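Lunby two-arm recording kit, by Bullex

For collecting demos at the bench. Two arms, wrist cameras, mounts, cable sleeve. Clamp it down, plug in, start recording. Over 48 episodes on a decent morning once your hands get used to it.

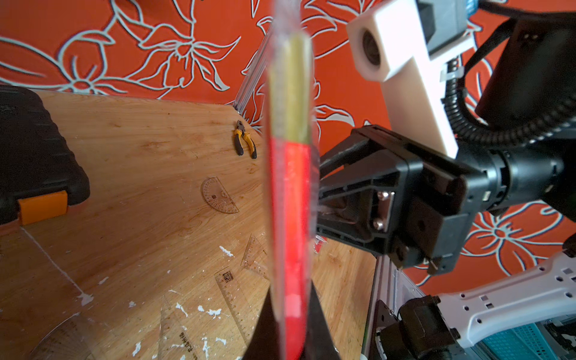
Wrist view is what your policy trains on, so practise with awkward stuff. Clear plastic is hard. Rulers, set squares and protractors on a wooden top are a good test, mix in somthing solid like pliers. Vary the layout between takes.

Spare fingers sold in packs of 5. Lead time: ask Theda Rothe. Next batch July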